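Minutes of the Plurley Shared Kitchen users' meeting, October

Present: Blažena Machala (chair), Jae-hoon Joo, Angeliki Gkikas, Eun-ji Wang. Minutes by Eun-seong Shin, who was late and was therefore asked to take them.

1. Minutes of the previous meeting

Agreed, once "the great tea towel disaster" had been changed to "the tea towel matter". Angeliki asked for her objection to the change to be noted. It is noted.

2. Matters arising

The dripping tap has been seen to. The clock still runs fast and Jae-hoon still sets his lunch by it. Blažena has written to Castilico a second time regarding the shelf brackets and has received a very warm reply that did not mention brackets.

3. The white drawer box

This took up most of the evening, as those present will remember.

Eun-ji reminded everyone that the box was bought to hold the small things that otherwise live on the table, and that it cost less than the cabinet from Moon which the September meeting had admired and then priced. Jae-hoon said that was all very well, but people had stopped putting anything in it. Angeliki said people had stopped putting anything in it on account of the state of it. Jae-hoon asked what state. He was invited to look closely at the white surfaces and the pull tabs, and there was a pause.
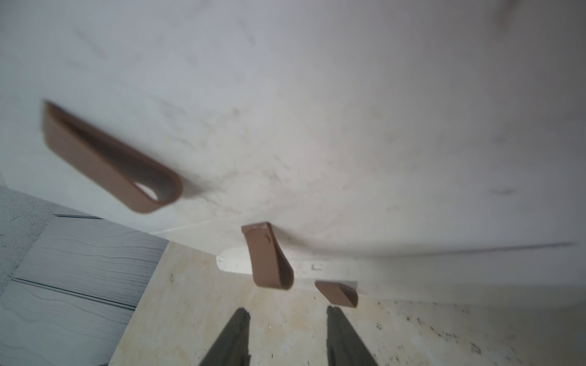
Should the box be washed before anything goes back in?

It should, with a damp cloth and a drop of washing-up liquid, and left open until it has dried. Angeliki will do the lid and Jae-hoon the drawers.

Discussion then moved to the brown tabs. One has a ragged top edge and a small dark nick. Blažena thought it would see us out. Eun-ji thought it would come away in somebody's hand, probably Blažena's. Replacements can be had from the Prakulton catalogue, which Eun-ji had brought with her and which runs to 3,588 items, with handles spread over 7 pages for reasons best known to Prakulton. A pack of 4 would do. The meeting looked at all the pages anyway.

Agreed: Eun-ji to order one pack, in brown, and to stop there.

It was also agreed that drawers are to be pushed shut after use. Jae-hoon asked whether this was aimed at him. The chair said it was aimed at the drawers.

4. What goes where

Blažena proposed a proper place for everything, and had drawn a plan. The plan was passed round, turned the other way up, and passed round again.

Cutlery is to go in the lower drawer. Angeliki would prefer the upper. After some minutes on the merits of bending down, the lower drawer was carried by three votes to one, the minute-taker voting for whichever would finish the item.

Sticky notes are to have the upper drawer. The green ones in particular have a habit of settling on the table with nothing written on them, and the meeting could not decide whether this was better or worse than the ones with something written on them. Odd scraps and corners of paper are to go in the bin. Eun-ji asked that anyone keeping a scrap for a purpose should write the purpose on it. Jae-hoon pointed out that this would turn it into a sticky note.

The bowl with the blue rings and yellow centre stays out, at the back. So does the pink tray, with the checked napkin and the sunburst plate on top. Angeliki spoke at some length in favour of the plate. Nobody had spoken against it.

The table knife is to be put away. It is blunt enough to be harmless — Blažena has tried it on a scone — but it has no business lying about.

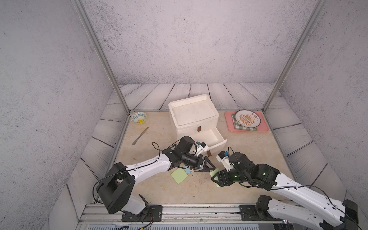
5. Table and floor

The marble-patterned top shows less than was feared when it was chosen. Jae-hoon said this was a point in its favour. Angeliki said it was the reason it never got wiped. Both views are recorded. It is to be wiped last thing by whoever leaves last, and whoever leaves last is asked to admit it.

No change to the sweeping arrangements, which are that Eun-ji does it and mentions it.

6. Money

The tin holds £105. The handles will come out of this, along with cloths and washing-up liquid. Jae-hoon asked about biscuits and was referred to the minutes of every previous meeting.

7. Any other business

Angeliki would like the gaps between meetings to be longer. Blažena would like the meetings to be shorter. Eun-seong supports both.

A jar of something has been at the back of the fridge for a while. Jae-hoon has offered to open it, outdoors.

Actions

Angeliki: wash the lid of the box.
Jae-hoon: wash the drawers; the jar.
Eun-ji: one pack of handles.
Blažena: third letter to Castilico; redraw the plan with an arrow showing which way is up.
Eun-seong: type this and pin it by the door.

The meeting closed at 8.40 by the kitchen clock.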